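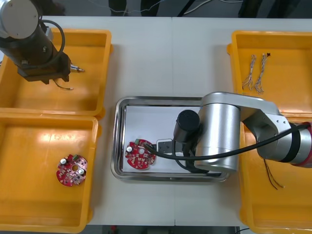 Shallow parts bins get sold on colour more than on anything else, and the Kunell range is no exception. The catalogue calls the shade "high-visibility", as if people were in the habit of losing a bin on their own bench. What the colour does for you is give small parts a plain background, and even then it depends on the part. A round red circuit board lying in one of the yellow bins is easy enough to find. A thin wire is a harder test. The glossy inside doesn't help either, and with lights overhead you get a bright streak across the floor of the bin, so anything small and silver lying in the streak may need a second look.

Search products Search Go

Kunell shallow parts bin, yellow
Posted in November by the Triantafyllou Bench Supplies web desk

We stock the Kunell because it is a decent bin at £7. We don't stock it for the reasons on the box.

The maker says it "organises your workflow". It is a rectangular tray with raised rims. If you put things in it in a sensible order they will stay in that order, and if you tip a drawer of oddments into it you will have a yellow tray of oddments. We'd ask you to bear this in mind before buying the full case of 20, which gets returned to us more often than any other quantity.

What it does well: the rim is high enough to stop a board sliding off when you push the bin along the bench, and low enough to get your fingers in flat. The floor is level. It wipes clean with a damp cloth. Several bins will sit side by side on an ordinary work table and still leave the middle clear for whatever you're working on.

What it does less well: the gloss, as above. We have asked Kunell twice for a matt version and been sent a colour chart. There's no label slot, and tape peels off the outside after a few weeks. There is no lid, and the lid shown in the old leaflet belongs to the Mesov box and won't fit.

It is also not an anti-static bin. The box is vague on this point and we'd like to be clear. For bare boards you care about, buy a bin sold and marked for that job.

Sizes
It comes in 2 sizes, standard and long. The long one has the same rim but flexes when carried full by one end. Most people want the standard.

Do you need a steel tray as well?
Possibly. A stainless steel tray with rounded corners is better than any plastic bin for things that scratch or need a proper scrub, and it makes a good centre tray with the yellow bins either side. Bare steel is a poor background for metal parts, so line it with white paper. Dimov sells "tray liner sheets" in packs of 500, cut to fit. We tried them against plain paper from the office cupboard and couldn't tell the difference once it was in the tray, though the Dimov sheets did save us some trimming. Change the sheet when it gets grubby. The tray is listed separately and no, there isn't a bundle price. The last one worked out dearer than buying the two apart and we took it down.

On a white table
A white top shows dropped screws nicely and shows every mark as well. If yours is made from two sections pushed together, check that the join is tight before you start on anything tiny. No bin will help with a washer that has gone down the gap.

Delivery and returns
Bins go out flat in the carton, nested. Unused ones can come back if they're clean. Orders in before 2 pm are packed the same afternoon, stock allowing, and the long size is often the one we're waiting for.

Shares 20
Comments 7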